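Sadero Community Help > Craft and Textiles > Quilting

Laying out a 156-block quilt when the only flat space is a table

Posted by Chih-ming Liu, 1st September

Hi all! I've finally finished the blocks for my first big quilt, all 156 of them, and I'm so chuffed I've been carrying them around in a shoebox showing people. It's a scrappy one, mostly old work shirts plus some gorgeous marigold cotton from the remnant bin at Ezeani. Twelve across and thirteen down.

My trouble is the layout. Everyone says to use a design wall, but our flat has a window or a radiator on every wall, and the floor belongs to the dog. What I can get is time at a big worktable at Hedurar, on the condition that it's all cleared away when I leave. It won't take the whole quilt at once. Has anyone laid out a quilt in sections and had the colours balance at the end? I'm worried I'll get all my dark greys in one corner and not notice until it's sewn.

Also, should I press the blocks again first? They've been in the shoebox a while.
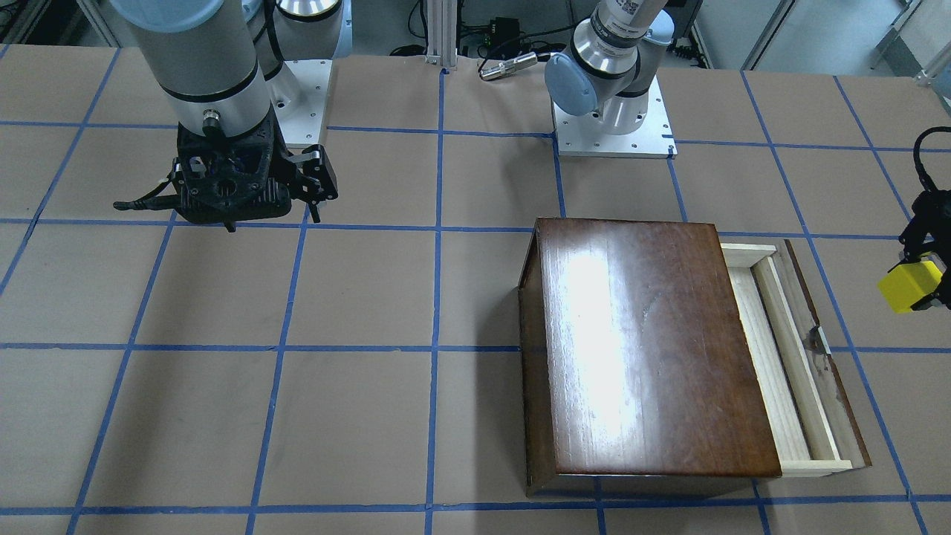
Yu-ting Pan

Congratulations, that's a huge milestone! Yes, you can do it in sections, and I reckon it's more fun that way. My last three were all done on a table. The thing that made it click for me was marking up the table before any fabric came out of the bag. Kraft paper with tape lines across it is perfect. Dark blue tape on the light brown shows up beautifully, and your grid only has to be four columns wide, because twelve divides by four so nicely.

1. Sort the blocks into lights, mediums and darks before you go. If you can't decide, take a photo on your phone and turn it black and white. You'll be amazed which ones jump out (my "pale" green was nearly black).

2. Deal each pile into three bags, one for each strip of four columns. You won't get a perfect split and it doesn't matter. This is what stops the greys ending up in one corner.

3. Cover the table and tape your grid. Make the cells a finger's width bigger than your blocks so you can pick them up without dragging the neighbours along. The squares don't have to be dead straight. 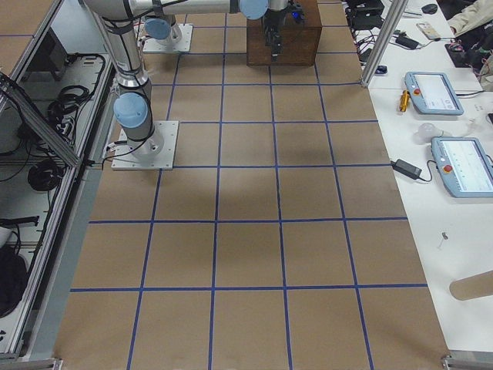
4. Lay the darks first, spread well apart, then the lights, then fill in with mediums. Save that marigold for last! You'll want it to wander across the whole quilt, and it's easier to place a strong colour when everything else is down.

5. Climb on a step stool and squint. Take a photo from the same spot each time so you can put the three strips side by side on your screen later.

6. Stack each column from the top down, with the top block on top, and pin a scrap of paper to it with the column number. Do this before anyone talks to you. I once had a lovely chat about tomatoes and had to lay out a whole strip again.

When you lay the second strip, put the last column of the first strip back down beside it so you can see the join. That means the table needs room for one extra column off to the side of the tape, or you can just use the photo if it's tight.

And do press them again, with a dry iron, straight down and up. No sliding or they'll stretch.

Ho-yin Hsueh

Just buy a flannel sheet and hang it over the curtain rail. Blocks stick to it. Fold it up when you're done.

Chia-hao Ko

Love everything Yu-ting said, and I'd add one thing about sewing order. Once the stacks are labelled, sew the rows in each strip and join them up before you lay out the next strip. I know it's tempting to plan the whole lot first, but a finished strip rolls up like a towel and can't get shuffled! Press the seams of odd rows to the left and even rows to the right and they nest together when you join them. So satisfying.

For the fabric pens, be careful with the purple air-erase sort if the blocks are going to sit for a while. My Cullular one left a ghost line on white. Chalk is fine.

Ho-yin's flannel sheet does work, but for a quilt thirteen blocks tall you'd want a high ceiling, and mine dropped half a row overnight when someone opened the back door. Pin the corners if you go that way.

Comment from Chih-ming Liu

Thank you all so much!! I sorted into lights and darks on the kitchen bench last night and Yu-ting, you're right, the phone trick is magic. Two of my "lights" have moved to the dark pile. Going with three strips and chalk. Will post photos once the first one is rolled up.

Comment from Yu-ting Pan

Yay! Please do, I want to see where the marigold goes.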